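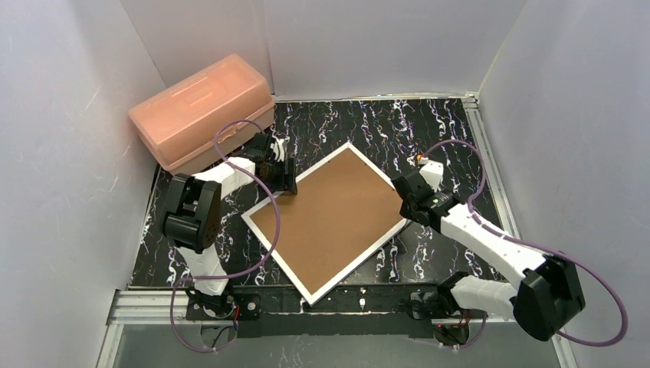

My wall of frames started in January with a water stain. I wanted to cover it, I owned one print, and the print was too small, so I bought more frames. Now I have a hallway full of them and opinions I never asked for!

Let's start with backs, the part people skip in the store. Flip the thing over before you pay. A plain brown back tells you very little from the front of the shelf, so press it with your thumb. If it bows, your picture will bow too, sooner or later. I paid extra for a Cilotari once (lovely corners, terrible back) and ended up cutting a new one from leftover board on the kitchen floor.

My friend Kianoush Daneshvar ran a frame counter for years and has hung more pictures than I've had hot dinners. He told me to lay everything out flat first and turn it. Portrait, landscape, even on the diagonal if you feel like it. I thought that was fussy until I tried it with a cheap white-bordered one and spent a whole evening just nudging it back and forth, very happy.

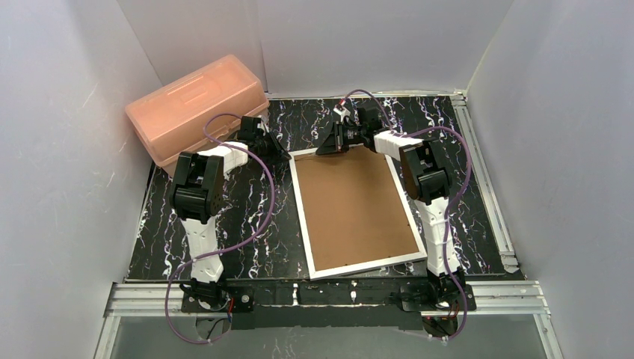 White borders are what I keep coming back to. They go with the old stuff from my aunt, they go with the Omosano posters, and on a pale wall they sort of melt away and let the picture do the talking. Black looks sharp in the catalog, but in my narrow hallway it felt like a row of little windows at night.

Then there's the box question. I keep hooks, wire and spare corners in a plastic storage box with a lid, and I'd pick see-through or nearly so every time, in any color you like. Peach is fine! Peach is cheerful! My old Sistport tin was solid metal and I opened it 1000 times looking for the same tiny level.

I'm down to 2 empty spots by the bathroom door. One is getting my sister's drawing of a goose, and the other is waiting until I find something better than a map.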